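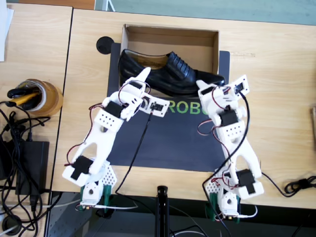
Deux bras pour une chaussure

En septembre, l'atelier Gronar ouvre ses portes aux enfants et aux parents. On y montre des petits robots au travail. Si tu viens, tu vas peut-être penser : « C'est lent ! » Moi aussi, la première fois, j'ai pensé cela. Dans cette page, je t'explique pourquoi une chose très simple pour toi est un vrai travail pour un robot.

Qu'est-ce qu'un bras de robot ?

Touche ton épaule, puis ton coude, puis ton poignet. Ce sont tes articulations, les endroits où ton bras se plie. Un bras de robot a aussi des articulations, mais il n'a pas de muscles. À la place, il a des petits moteurs que l'on appelle des servomoteurs. Un servomoteur sait tourner jusqu'à une position précise et rester là. Les fils rouges et noirs lui apportent le courant.

Au bout du bras, il y a la pince. Ta main a cinq doigts, avec une peau qui sent le chaud, le doux et le piquant. Une pince simple a seulement deux doigts, et ils ne sentent presque rien. Essaie chez toi : prends un crayon entre deux règles, puis pose-le dans un verre. Tu verras, le crayon glisse vite !

Comment le robot sait-il où sont les choses ?

Une caméra peut être fixée près de la pince. Elle bouge avec le bras, et elle ne connaît pas les mots « boîte » ou « table ». Elle donne à l'ordinateur seulement des couleurs, des bords, des zones claires et des zones sombres. C'est l'ordinateur qui doit comprendre le reste. Une longue ligne brillante, par exemple, est-ce le bord d'un objet ou bien un reflet ? Pour toi la réponse vient tout de suite. Pour lui, c'est un calcul. 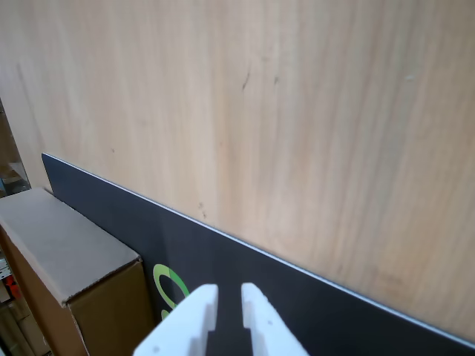 Rochelle Kowalczyk nous a écrit après sa visite que son fils voulait savoir si le robot peut avoir peur de se tromper. Non, il ne peut pas. Il n'a pas d'émotions, il suit son programme. Si l'objet tombe, il ne devient pas triste ni fâché, et on peut lui faire recommencer l'exercice 12 fois ou 500 fois.

Pourquoi une chaussure ?

Un cube est facile à prendre, car il est pareil de tous les côtés. Une chaussure a un bout arrondi, un talon, des lacets et un grand trou pour le pied. Si elle est en cuir bien ciré, elle brille, et cela peut gêner la caméra. En plus, elle peut être posée sur la semelle ou couchée sur le côté. Il faut donc décider par où la prendre.

Pense maintenant à la boîte en carton. Ses murs sont un obstacle pour les pinces — il faut passer par-dessus sans les pousser. Et quand la chaussure est presque aussi longue que la boîte, il reste peu de place aux deux bouts. 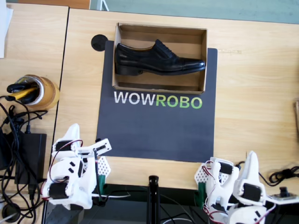

Travailler à deux bras

Quand tu portes une grande caisse avec un ami, vous devez lever ensemble. Si l'un va trop vite, la caisse penche. C'est la même chose avec deux bras de robot : l'un s'occupe du talon, l'autre du bout. L'ordinateur doit commander les deux en même temps, et il doit aussi faire attention qu'ils ne se cognent pas.

À l'atelier, Saqib Mengal propose aux enfants ce jeu : chacun prend une cuillère en bois dans la main droite, et à deux vous déplacez une pantoufle jusque dans un carton. Il est interdit de parler. Après, on recommence, mais cette fois on a le droit de parler — et on compare.

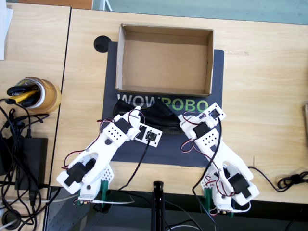 Les mots à retenir

Articulation : endroit où un bras se plie ou tourne.
Servomoteur : moteur qui va à une position demandée.
Pince : la « main » du robot.
Programme : la suite des ordres que l'ordinateur exécute.

Pour venir nous voir

La démonstration commence à 10 heures et encore à 14 heures, dans la salle Triltska. Les enfants restent derrière la ligne au sol pendant que les bras bougent. Les cheveux longs doivent être attachés. Tu peux préparer 2 questions sur un papier, nous y répondrons à la fin de la visite.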